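Filed under: Paper goods > Collecting > Character stationery

Character cards are small printed cards with a cartoon animal or other mascot on them, and I've been hooked on them since grade school! They come tucked into stationery sets, candy packs and gift bags, and people swap them, frame them or (like me) stuff them in shoeboxes. I own 600 now, which my sister says is plenty.

Most collectors I know sort by character first and color second. Pastel ones fade fast near a window, so I keep mine in the dark, in sleeves.

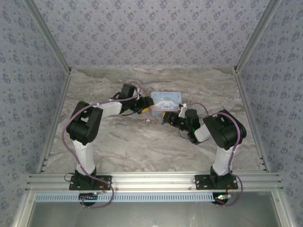

Trading goes on mostly at swap meets. The one in Bainbridge runs every February and fills 2 rooms, and Cargate has a smaller one that I like better, mainly for the snacks. Ryota Nishimura, who started the Cargate meet, got everybody there using the 4-step grading scale: mint, good, played with, loved. A "loved" card has bent corners and maybe some crayon on it, and I'll happily take those over mint ones any day.

Last edited Apr 26, 2023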